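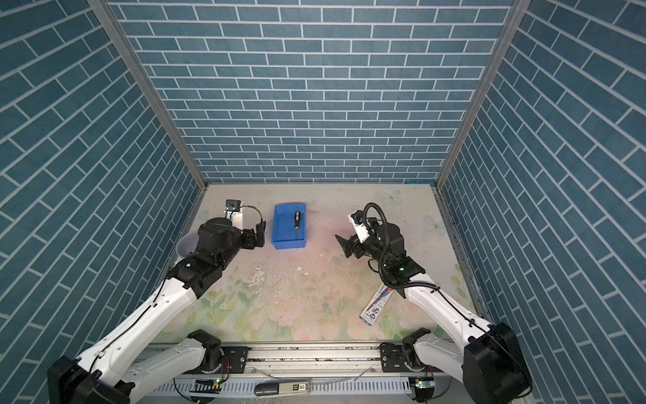
Cell Guide > Set-Up > Dressing the Cell

Overview Power Dressing Collecting Troubleshooting

Sat 28 March, by Thaís Paiva

4. Dressing the cell for a background-shift run

The Nwachukwu study asks whether a policy trained in one room still works when the room changes its clothes. We can't rebuild the lab every morning, so we change the walls and the table instead. Blue brick over pastel flowers is a look no decorator would sign off on, and it does nicely here.

4.1 Before you start

1. Park both arms and press the stop. Wait for the motors to go quiet before you reach in.
2. Take the old prints down and roll them. Folded prints keep their creases, and the Brodlow policy spent a week trying to pick one up.
3. Write the new background name in the run log now. "I'll remember" has cost us 2 full days of data.

4.2 Walls and table

4. Hang the back panel first, then the left and right sides. Push each edge snug to the corner post.
5. Lay the table print flat and smooth it from the middle out.
6. Leave scuffs and specks alone unless they could jam a finger. The Visham set was collected on a spotless table, and its policy has been a snob ever since.

CAUTION: Keep tape, print edges and sleeves off the front rail. The carriages will not stop to ask.

4.3 Objects

7. Put the blue tray toward the back wall, left of center, and lay the screwdriver in it at an angle. Turn it a little between episodes.
8. Place the distractors where the run sheet says, and don't tidy them up. A bowl near the wall or a stray label on the table is fair game.
9. Check both wrist camera views. If a cable loop blocks the tray, move the loop – not the tray.

Note: Change one thing at a time. Swap walls and table together only for the paired runs, which are marked P on the sheet.

4.4 First episodes

10. Release the stop and home the arms.
11. Run 5 test episodes and throw them away, however pretty they look.
12. Begin at episode 2537 and hand the log to Dezső Pap when your block is done.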